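Reading time: 4 minutes
Last updated: February

Right, a few of you asked how the shirt-folding build is going, so have a thread. It's long. Get a brew on.

Quick catch-up for anyone new. I'm building a pair of small robot arms that fold laundry, in the shared workshop at Divstead where I rent a bench. Two arms, printed fingers, a little camera at the wrist, all of it run from a second-hand desktop that sounds like a hairdryer. The project is called Dovurico. I picked the name at one in the morning and now it's on all the folders so it's staying.

First thing I learned: folding is the easy bit! If you give the arms a shirt that's already flat, they do a decent job of it. Sleeves in, bottom up, over once more, done. I had that working before Christmas and thought I was nearly finished (ha).

The trouble is that shirts don't come out of a basket flat. They come out as a lump. So since then it's been nothing but lumps - grab a bit, lift, shake, put down, look again, grab a different bit.

I drive the arms by hand with a pair of leader arms and record every go, then train on the recordings. I've got 554 kept runs so far. I wanted 600 by the end of the month and I might still get there if my wrists hold out.

"Kept" is doing some work in that sentence. Anything where I dithered for ages or knocked the shirt off the table gets binned. My early ones were awful and I chucked nearly all of them. You get a feel for it after a while, a bit like reversing a trailer.

Fingers next, as they've eaten most of my evenings. I'm on version 13. The early ones were blunt, and they just pushed the cloth along in front of them like a tiny snow plough. Pointed tips get under an edge much better. I also put a strip of little ridges along the inside edge of one, and cotton has a lot less chance of sliding out.

Ridges do catch on loose knits, mind. I've got an old jumper that will never be the same. Sorry, jumper.

Today has been T-shirts, starting from a crumpled heap every time. The turquoise one is my favourite for this, the folds show up nicely against a white top and both pairs of fingers can get in at it.

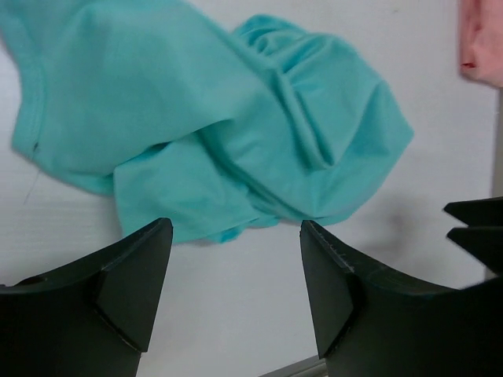 How do you get it to find the right bit of the shirt to grab? It learns that from my recordings, so I always try to go for a hem or a sleeve end and never the middle of the cloth, and over time it copies the habit.

It's a slow way to teach anything, I'll admit. I did try writing rules for it at the start. Find an edge, find a corner, pull. It was fine on a tea towel and hopeless on anything with a neck hole.

Bits that went wrong this month, in no order. One shoulder motor got hot enough to smell. A cable worked loose every time the left arm reached across, and I blamed the software for two whole evenings. And I printed a batch of fingers mirrored the wrong way, so if anybody needs several left hands, shout.

The motor is sorted now. I'd set the arm to hold itself up between runs, so it was straining away the whole time I was making tea. It goes to a rest position now and stays much cooler.

Someone asked about fabrics. Plain cotton is the nicest to work with by miles. I got hold of a Dralon cushion cover to try as well and the fingers hung on to it fine, but it's so thick it springs back open the second you let go. Parking that one.

Speed! It's slow. My best full go by hand, lump to folded, is 60 seconds. Left to itself it takes a good deal longer and sometimes it just pats the shirt for a bit, as if it's trying to reassure it. I've watched it do this far more than I should.

The controller box is an Oberholzer one I bought used off another member. It's fine, but the manual is a photocopy with pages missing, so if you've got a complete one please message me. I mainly need the page about the emergency stop wiring. I've got a big mushroom button that cuts the power to everything, and I'd like to do it properly.

Next up is getting both arms to hold a shirt by the shoulders and give it a decent flap. I can do it by hand on a good day. After that I want it to pick one thing out of a mixed pile, then socks, if I'm feeling brave.

I'll put the finger files up once I've fixed the screw holes, they're a hair too tight at the moment and I keep splitting them. Back to the bench now, I've got the table till nine.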